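Visit report: the Nesness bedding and linen open house, November

I went to the Nesness open house because the flyer promised "a laundry day without the drudgery," and I have 31 years of laundry days behind me. The bus out took longer than the tour.

You start in the Lekach building, where they sell you coffee and a tote bag. Then it's up the stairs to the show bedrooms, each one made up by a different supplier. The Becerra room was all white and looked like a hotel that charges for towels. The Flutby room was more my speed, with printed sheets that would hide a spill. A king set in that line runs $108, which seemed steep for cotton I wasn't allowed to unfold.

The session I'd come for was on folding big, dark, awkward pieces of cloth. The pitch is that you should do it on the bed. You spread the thing out, find your corners, and work toward the middle. I asked how this differed from what my mother did, and was told it was "more intentional." 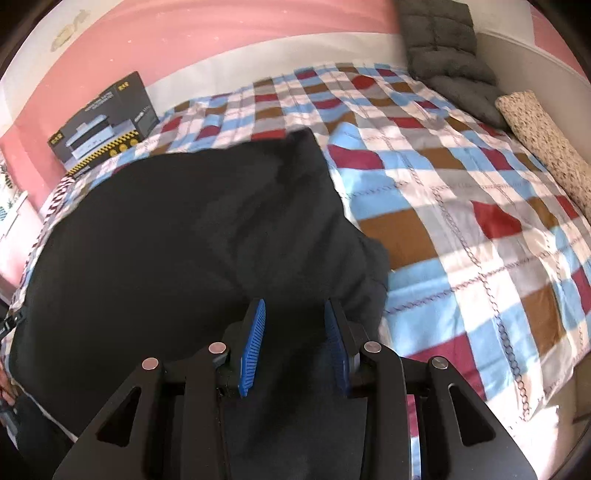 Black fabric spread over the checked sheet, folding session, Nesness.

I'll give them the sheet. It's a busy check in white, light blue, gray, brown and maroon, with printed lines like chains running across it, and against black you can find an edge in a hurry. On my plain navy bedspread at home I'd be feeling around for the hem. But nobody shops for sheets on that basis, and black cloth picks up lint from anything it touches. I brought this up. The answer was a lint roller, sold downstairs.

They also claim the method leaves fewer creases. Maybe. I saw soft creases in the middle of the cloth and a crumpled stretch along one side, and I'd have wanted to see the same piece after a week in a drawer before believing anything.

Admission was $21, coffee extra. Parking is tight, and the last tour goes up at 3:30. If you want the Flutby sheets, ask whether they shrink. I asked twice and got two answers.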